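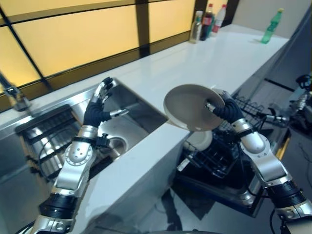
Photo: Medent

A visit to the Madier ferry

January 2018

I went to Zomness for the open day of the Madier ferry company, which carries people and cars over the Chambi and which lives mostly from public money. I am interested in subsidies, and I wanted to see one from close up. Usually I see them only as a line in a table.

The bus from the railway station stops at the top of the hill, so one must walk down to the landing. There was a tent with soup and a long table with folders. At the entrance everybody received a paper ticket, the same type the passengers get, and with this ticket we could make one crossing for free. Our group had 27 people. Most of them live in Zomness and came, I think, more for the engine room than for the accounts.

The tour had two parts. First we saw the boat, then we sat in the waiting room on the far side and a manager of the company explained the finances with slides. She spoke fast but answered every question, also the unpleasant ones.

The boat is older than I expected. The engine room is very clean and very loud, and we could go in only in small groups. The crew is 3 people per shift, and this number is fixed in the safety rules, so it does not matter if the boat is full or if it carries a single bicycle. I write this down because it explains most of what came later. Almost all the cost of the ferry is there before the first passenger steps on board. An extra passenger costs the company nearly nothing, and an empty trip costs nearly the same as a full one.

From this fact you can make two opposite arguments, and in the waiting room I heard both of them. One man said that if an extra passenger costs nothing, the fare should be zero, and the tax should pay for everything. This is the classical argument for bridges, and it is not stupid. Each person who stays home because of the fare is a loss for which there is no saving on the other side. A woman behind me answered that then we would never learn if the ferry is worth having at all. If people pay, we can see how much they value it, at least in part. If they do not pay, there is only the opinion of the people who come to meetings, and those are the ones who use it.

I am more with the woman, but not completely. The fare today covers less than half of the cost, so it already does not prove that the ferry should exist. It proves only that some people prefer the ferry at this price to the long road around by the upper bridge.

Then came the slide that I had traveled for. The region has 3714 holders of the resident pass. With this pass one travels at a reduced price, and the region pays the difference to the company for each pass sold, used or not. I asked how many of the passes are used every week. The manager said 700. The others are used now and then, or in the summer, or they lie in a drawer. She did not try to hide it. She said the pass is cheap, and people like to have it in case the road is closed.

I found this the most interesting minute of the day. A person who buys the pass and does not travel is buying a kind of insurance. Economists have a name for this, option value, and in textbooks it is often used to defend train lines with few passengers. Normally we have to guess how big it is, with surveys, where people can say any number because they do not have to pay it. In Zomness there are people who really pay something for it. But the region pays the larger part of the pass, so again the price tells us less than it could. If the pass cost the double, how many drawers would still have one? The company does not know. The price has been the same for many years, and each proposal to change it was stopped before it came to a vote.

I asked if one could try a higher price for new passes only. The manager said it had been discussed, and that the objection was about fairness between neighbors. I understand the objection – two families in the same street with different prices would not be happy. But without any change in price there is also no knowledge, and the contract must be renewed in May.

On the way back it was already dark and there were four cars on the deck. I stood outside, although it was cold, and tried to calculate the subsidy for this one crossing on the back of my ticket. I did not finish, because the crossing is short.

Some practical things for those who want to go. The slides are not on the website, but the company sends them if you ask by mail. The waiting room on the far side has heating, the one in Zomness does not. The last bus up to the station leaves before the last ferry arrives, so take the earlier boat, or be ready for the hill.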